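Plates, Small Tables and Getting Ready to Cook

Posted 20 Nov 2019 in Kitchen

Most prep trouble starts before the knife comes out. The table has too much on it, the plate you want is under two others, and the vegetables end up in the sink. The notes on this page are for anyone who cooks in a small space and uses one table for everything. They start with the plate, which gets less thought than the board and the knife.
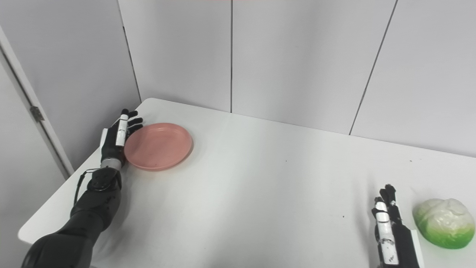
A pink plate on a white table.

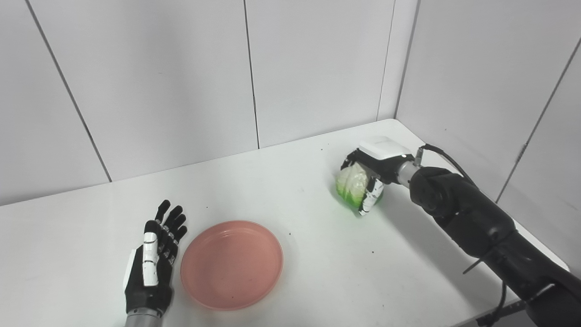
Renata Bednarek wrote in after the last kitchen page to say that she gave up her big mixing bowl for a shallow plate years ago when she does vegetables. A bowl hides what is at the bottom, she said, and she kept finding a forgotten carrot under the peelings. With a plate she can see what she has left to do. Her one complaint was that round things roll, so she wants a rim on it.

She is right about the rim. A flat plate is fine for slices and leaves, but anything round needs an edge to stop against. A raised rim also catches a little water if you have just rinsed something.

Setting up

Wipe the table and dry it. A damp table lets a light plate slide.

Put the plate on the side of your weaker hand. If you are right-handed, that is the left. Your weaker hand steadies the plate while the other one brings things over and sets them down.

Push the plate well back from the front edge. Sleeves catch plates that sit close to the edge, and so do children walking past.

Keep the cutting board in front of you and the scrap bowl beyond it. Don't put scraps on the same plate as the clean food, even for a minute.

Cabbage

Choose a head that feels heavy for its size. Squeeze it. It should be firm, with leaves that lie close.

Store it whole and unwashed in the bottom drawer of the refrigerator. Once it is cut, wrap the cut face tightly and use it within a few days. If the face has dried out, shave off a thin slice and the rest is usually fine.

Pull off the outer leaves before you wash it. They carry most of the dirt and can go straight to the compost. Rinse the head under cold water, shake it, and let it stand stem side down on a plate for a few minutes to drain.

To cut it, halve it through the stem first so that you have a flat side to work on. Cut the halves into quarters, take the core out at a slant, and slice across. Never try to slice a whole round head. It turns under the knife.

For a quick tray of roasted cabbage, cut wedges with the core left in, brush with oil, salt them and roast at 400 degrees for 30 minutes. Turn them once. The edges should be brown.

Looking after plastic plates

Plastic plates are good for prep. They weigh little and don't chip when they knock against the faucet. They do scratch, so cut on the board and keep the knife off the plate.

For tomato or carrot stains, mix baking soda with a little water to make a paste. Spread it on, leave it for 19 minutes or so while you do something else, and wipe it off with a soft cloth. Skip steel wool and green scouring pads. They leave fine scratches, and the next stain goes into those.

For smells, wash in warm soapy water with a spoonful of white vinegar, rinse, and dry in open air. Onion can take two rounds.

Check the bottom of the plate before you put it in the dishwasher or microwave. If there is no mark, wash it by hand and keep it out of the microwave.

Keeping a white table white

Wipe up beet, turmeric and coffee right away. For everything else, dish soap and a soft cloth at the end of the day is enough. Test any spray cleaner on a spot underneath first. Dry the table with a towel, and go along the edge as well, where drips collect and leave a line.

Next page: drawers, and what to do with lids that fit nothing.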